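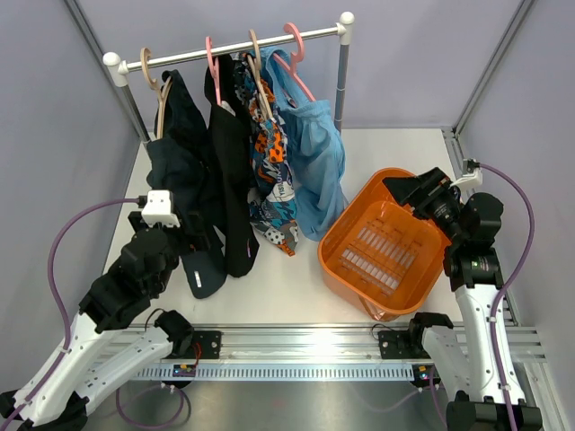 Is a two-arm desktop kit any good for a student project on handling clothes?
It depends on how much of the term you can spend on setting up, but I'd pick the Cikura again for the arms alone.

I chose clothes because they're awkward. A block stays the shape you left it, while a T-shirt has other ideas, and I wanted something that would show up the weak points of a kit in this price range. Ours came to 1,106 pounds with both arms, the front rail, the grippers and the wrist cameras. The department paid, so I can be relaxed about that figure!

Building it took me over 20 hours, spread across evenings and one very long Saturday. The manual runs to 107 pages and is mostly good (the wiring chapter is lovely), but the part on lining up the base mounts on the rail sends you back and forth between two drawings that don't use the same names. I ended up writing my own labels on masking tape. The software is made by Grundia and installs separately, and it crashed on me whenever I unplugged one arm before the other.

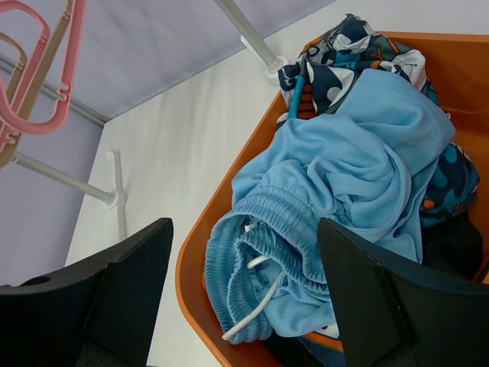
Get the wrist cameras set up before you touch anything else, was the advice from a Grekdale user on the kit's message board, because every grip setting you choose without them will need doing again. I read that a week too late. I'd tuned the grip by eye from the side, and once I had the close view I changed nearly all of it.

For the trials I stuck to one sort of job - moving clothes between a small rack and a basket, with me driving both arms by hand. I did 60 runs in July and kept notes on each, mostly about where I hesitated and what I'd have liked the kit to tell me.

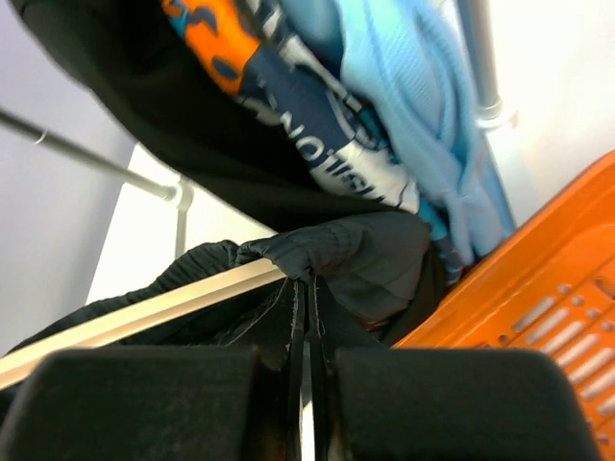 Grip force is where the Cikura feels cheap. There's one slider for closing, and the useful bit of it is squashed up at the low end, so a tiny nudge takes you from barely touching to a proper squeeze. The fingers themselves I like a lot. They're broad, rounded pads, and with something dark and slippery-looking pinched between them, thin straps dangling down through the gap, I can still see from the wrist view what I've got hold of. Dark cloth against black pads is hard work on the eyes, though, and I'd happily pay a bit extra for a set in a paler colour.

I also borrowed an Iwasaki gripper for a few days to compare. It closes more smoothly and it's quieter, but it's bulkier, and I kept bumping the rack with it. For getting in among hangers I'd stay with the Cikura one. Hangers are the real test anyway, as you need one arm to hold things steady while the other does the fiddly part, and 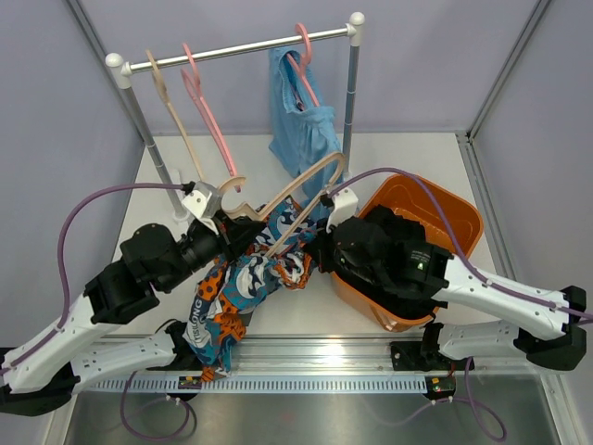
that's when you find out how well the two arms keep up with each other. Mine did pretty well! There was a slight lag on the left one that I got used to, and a newer version of the Grundia software is meant to fix it. I haven't tried that yet. The cables want more thought too - I'd like proper clips down the arms, as I spent ages checking I'd left enough slack.

Next term I want to repeat the runs with the new software and the same clothes, then have a go at towels.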